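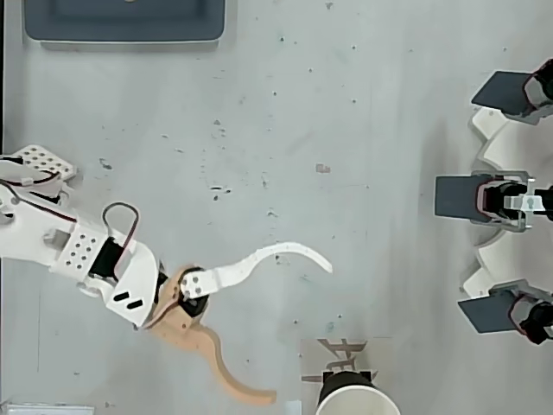
4. Comparing the Two End Effectors

8 min read
July, by the Kiten bench group

I'll say up front that I went into this section rooting for the three-fingered hand. We'd put a lot of evenings into Proler (the hand) and I thought of Gokitska, our printed arm with its simple two-finger jaw, as the thing you run to get a baseline and then forget about. So take my colour commentary with a grain of salt.

Both devices sit on the same table and face each other, with the arm coming in from the left and the hand on the right (Figure 3). I like this layout a lot. One overhead view covers both, nobody has to shift a camera between conditions, and whatever the light is doing that afternoon, it's doing it to both of them.
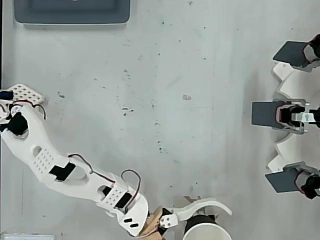
Figure 3. Shared bench layout. Left: the arm, with its long curved white finger over a paper cup. Right: the hand, with dark pads on its three fingertips.

The object set was deliberately boring, and paper cups did most of the work. A cup is a great test piece for a cheap gripper! It's light, it's round, and it dents if you squeeze too hard, so you get a record of your mistakes for free. We ran 200 attempts per device, split evenly between upright and tipped cups, and threw out 11 where the controller dropped its connection before the fingers had closed.

For control I used the Hennessy stack as it stood at the start of the month, sending position targets only. No force sensing on either device. I know, I know, but we wanted to see how far the shape of the fingers would carry us before we started spending money on sensors. The closing move was fixed at 700 milliseconds for both, which I'll admit suits the two-finger jaw better than it suits the hand. 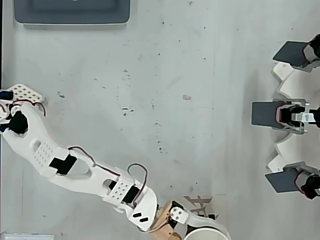 Reading time for this section: 2 minutes

What I noticed first was how forgiving a curved jaw is. It wraps partway around the rim of a cup, so the approach can be a bit off to one side and you still end up with something to hold. The flat pads on the hand want the cup roughly in the middle of their arc, and if it's closer to one finger than the others, that finger pushes it away before the rest arrive. We tried staggering the closing order and it helped with upright cups, less so with tipped ones.

Cabling was the other headache. The arm's servo leads loop up above the joints, and I kept them long on purpose so the elbow could travel, but they do wander into the overhead view now and then and confuse the tracker. Shorter leads are on the list for the next build, along with softer pads for the hand. Success rates by cup pose are in Section 5.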